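Ellden Updates Care Labeling Rules for Knit Garments

2/4/22 - Textile testing firm Ellden has revised the care labeling guidance it issues to knitwear makers, lowering the recommended wash temperature for cotton-blend jersey and changing how shrinkage is reported on supplier data sheets.

The revision follows a test series completed in November at the firm's laboratory in Maldonado. Technicians ran 200 garments from 15 suppliers through repeated wash and dry cycles, measuring body length and chest width after each one. Lengthwise shrinkage passed eight percent in nearly 10 percent of the garments, most of them tumble dried on a high setting.

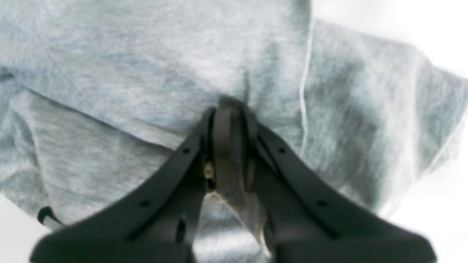

Under the old rules, suppliers could report a single average figure for each fabric. The new data sheet asks for length and width separately, along with the drying method used. Fabrics that were preshrunk at the mill must be marked as such, and the mill's own results can no longer stand in for tests on the finished garment.

Two manufacturers, Okum and Terko, have said they will adopt the revised sheet for their next production runs. Okum already reports the two measurements separately for its heavier knits. Terko will need to retest part of its line - mainly sweatshirts and long-sleeved tops - before new labels can be printed.

Existing stock is not affected. Labels sewn in under the earlier guidance remain valid, and Ellden is not asking retailers to relabel garments already in stores.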